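Madora notebook, bench in Yupanqui room
Jun 22, 2021

Continuing from the entry about the cardboard. Purpose of today: decide where the red corners stay on the gray plate, and see what the cable does when the white block is in the square.

Plate. I moved it a little so that a strip of the wood is free at the near side. Before, it was standing over the edge of the table and when I leaned on it the studs lifted. I did not glue it. Consuelo Cuadros wants to glue, I prefer to wait until we know if the table stays in this room after the summer.

Plate was washed in the morning with warm water and dish soap, then a soft brush between the studs. Please do not use the alcohol wipes on it, they left a dull patch on the old one.

Corners. Four red L pieces, one for each corner, with the middle open. In January we used tape for the square and the tape was a bad idea, it does not stick well on studs and it leaves glue. The L pieces sit well. They came from the Grenton box, part bag 2,213. There is another bag in that box which looks the same but the holes are a little more tight, I put a sticker on it so we don't mix them.

First I tried the square in the middle of the plate. It is easier to reach, but then there is no space to lay down the cable and it goes over the corners. Now the square is at the back. I pushed each piece down with the thumb, first the long arm and after the short arm. If the short arm goes first, the long one stays a bit high at the end and you feel it with the finger.

The outside of the square is 56 mm. I measured it twice with the steel ruler. The drawing from Pomora says the same, so the drawing can stay as it is.

Cable. This is the thing that takes the time. The black cable is stiff and it remembers how it was rolled. When the block is put down, the cable wants to turn it, and the block comes out of line with the red pieces. What I tried:

Cable straight back: it pushes against the cardboard, no good.
Cable short and fixed with tape at the table edge: the block is pulled. No good, and again tape.
Cable free in one big curve over the plate: better. The block still moves a little if somebody touches the cable, but alone it rests.

The free length between the block and the first clip was 187 mm for the first two tries and 286 mm for the third one. I think the extra length is what helps, more than the direction. Maybe Consuelo can repeat it with a softer cable, there should be one in the Pomora drawer (the one that sticks, pull up and then out).

The small colored wires at the connector are the weak point. Hold the block by the white sides when you move it and never by the cable. I looked at the connector with the magnifier at noon and I saw no damage, but the red wire has a sharper bend than I like. To be watched.

Light. In the afternoon the lamp makes the plate quite warm in color in some places and the gray looks almost orange in the photos. The red stays easy to see in any case. For measuring by eye I turn off the lamp and use the window. I asked for a white bulb, no answer yet.

Shadows: the red pieces make small shadows on the studs and once I took the shadow for the edge of a piece. So measure from the plastic, with the finger on it, and not from above.

To do
— mark the position of the corners on the paper plan, so they can be put back after washing
— clip for the cable, printed or bought, something that fits on a stud
— cut a new cardboard for the left side, this one is getting soft at the bottom
— ask Grenton if they still sell the same red
— return the steel ruler to Madora shelf (it is mine to return, I know)

Question for Consuelo: do we want the block inside the four corners exactly, or is it allowed that it sits over one of them? In the drawing it is inside. On the plate I could accept a little over, but then we must write it down somewhere, and the same for all.

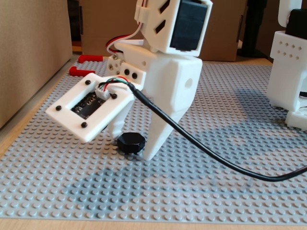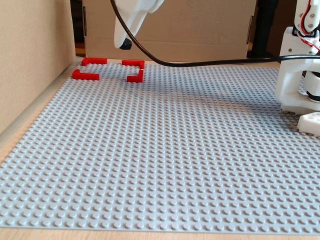
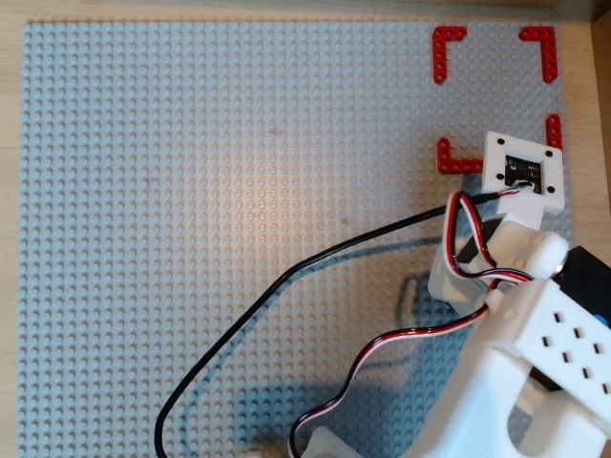

Gray plate with red pieces. Black cable in the first and the third, all four corners free in the second.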